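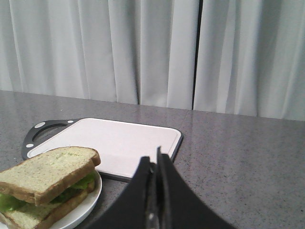 Weighted keys or not for a grown-up starting from zero?

Posted in June by halfstep_hal, Beginners' Corner
Last updated: 9:40 pm

halfstep_hal
I have decided to learn piano at an age when my knees make more music than I do. Budget is 400, maybe a bit more if I stop eating lunch. The shop on the corner has a used Cevolport with 88 weighted keys for 400 and an Arkora with 61 springy ones for a lot less. The man in the shop says weighted or don't bother. The man in the shop also had only one of them on his good shelf. I want to play simple stuff, some old pop songs, hymns for my mother. Does the key weight matter for that?

tritone_tess
Yes. Get the weighted one. If you learn on springs you'll sit down at a real piano someday and it will feel like typing on a row of bricks. I did two years on a springy board and had to redo most of my left hand.

oompah
Counterpoint: I've played springy keys in a wedding band since before some of you had thumbs, and the brides all got married. He wants hymns for his mother. Buy the Arkora, spend the rest on lessons.

tritone_tess
Wedding band is organ and synth parts. Different job. Hymns are four voices and you need to bring out the top one, and you can't do that if every note comes out the same volume.

oompah
The Arkora has touch response. It's in the menu, under the bossa nova.

pedalsteve
Has anyone asked where this thing is going to live? A Cevolport of that vintage weighs as much as a calf. Mine has been on the floor of the hall since I moved because I can't face the stairs again. I step over it to get to the bathroom. I'm very committed to piano.

halfstep_hal
Second floor, no elevator. I hadn't thought about that. Is the stand included usually?

pedalsteve
Used? No. You get a power supply from some other product and a music rest with a crack in it.

mintcondition
Don't get the X-shaped stand whatever you do. It wobbles and your knees hit it. You mentioned the knees.

quietneighbor
Asking the thing I always ask: headphones. Weighted keys thump. I live under a man who practices scales at 6 am on what he assures me is a silent instrument. I know all his scales now. His B flat minor needs work.

tritone_tess
Thick rug under the stand helps. So does not playing at 6 am.

oompah
Springy keys don't thump, just saying.

tritone_tess
They clack.

quietneighbor
They do clack. I'd take the clack.

kongfan_88
Late vote for skipping both and getting a Kong. New ones start at 900 but they hold their price, so really you're saving money.

oompah
He said 400.

kongfan_88
I'm aware of what he said. I'm talking about where he'll end up. I've owned five keyboards, and if I'd bought the Kong first I would have owned one. Well, two.

halfstep_hal
My wife has read this page and would like kongfan_88 removed from it.

basso_continuo
Teacher here. Both sides are overdoing it. For the first six months what matters is that the thing is set up, switched on and at the right height. I have students with lovely instruments under a pile of coats. I do lean toward weighted, mainly for the 88 keys. With 61 you run out of room in easy pieces sooner than you'd expect, and then you're playing the last chord on the edge of the desk. Go back and try both, sitting down, with the volume off. Press one key slowly. If it sticks or rattles, leave it there. Then check the middle octave, where all the wear is.

mintcondition
And ask for a discount. Nobody in the history of that shop has paid the sticker.

halfstep_hal
Update. Went back with headphones and a pretend frown. Two keys on the Cevolport rattled, right around middle C. I pointed at them and said nothing for a while. He knocked off 70 and threw in a Jastby bench that squeaks in what I believe is G. Bought it. It's still in the car.

tritone_tess
Good choice. Rattle is probably a loose felt, easy fix.

oompah
Enjoy the stairs.

pedalsteve
How many people have you got for the carry?

halfstep_hal
Me and my brother-in-law, who plays springy keys.

Related threads
Fixing a rattling key without making it worse
Bench height: does it matter
Easy hymns in C, F and G
Jastby bench squeak, again
Selling a Kong, reluctantly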